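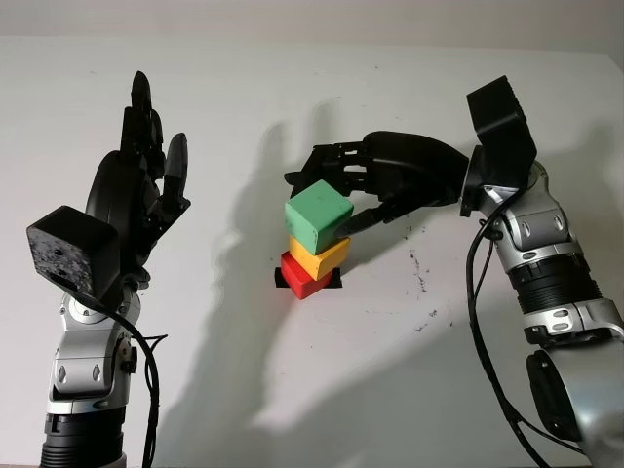 Three coloured blocks, stacked on a white surface.

Rashidi extends stacking block range for nurseries

Brornwood, June -- Rashidi has added a 64-piece box to its Stillcombe range of coloured stacking blocks. The box is meant for shared tables in nurseries and reception classes, and replaces the set of 30.

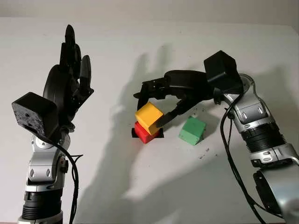

Each box comes with a printed sheet of building tasks, starting with towers of two and three. "Block edges are checked before packing -- a rounded edge makes a tower lean," said Naomi Kioko, product manager. A first run of 3,550 boxes will ship from the Skultstead warehouse. Roughly 200 are set aside for schools on the trial list.

Trade enquiries: Wycliffe Mabula, Rashidi sales office.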